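Foloretti Opens Seasonal Gift Packing Room at Lavbridge
Home / News / Press releases
Thursday, October 18, 2018

Foloretti has opened a gift packing room at its Lavbridge site for the preparation of seasonal orders. The room handles mixed gifts made up of boxed goods, small metalware and printed carrier bags, which were previously packed at the end of the general dispatch line.

The work is arranged on 2 benches. Goods are brought to the first bench, checked against the order sheet and wiped where the surface requires it. They are then passed to the second bench, where the bag is opened, lined and filled. Each bench has its own stock of tissue, labels and ribbon, so that materials are not carried between stages.

Bags for the season are supplied by Sorrentino in 7 patterns. All have a flat base and rope handles. The maximum packed weight is set by handle size and is printed on the order sheet – packers do not estimate it by hand.
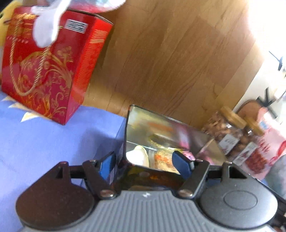 Items with a polished finish are handled separately from the rest of the order. They are held by the edge, placed upright for inspection and wrapped in a single sheet of acid-free tissue before anything else goes into the bag. Adhesive tape is applied to the tissue only. Where an order contains more than one polished item, a card divider is placed between them.

Heavier goods are packed first and against the side walls. Light packets fill the centre. Handles are left outside the bag during filling and are tied together with ribbon only when the customer has asked for a closed bag.

The room has a capacity of some 895 bags per working day. Orders received by 11 am are packed on the same day, subject to stock. Orders that include items from the Vukesance tableware range need one further working day, as these are delivered to Lavbridge from a separate store.

Trade customers may request plain bags in place of the printed patterns. The request should be entered in the packing field of the order form – requests made after an order has been released to the benches cannot be accepted.

Packing instructions and bag dimensions are available from the Foloretti trade desk.

Press contact: Foloretti Press Office, Lavbridge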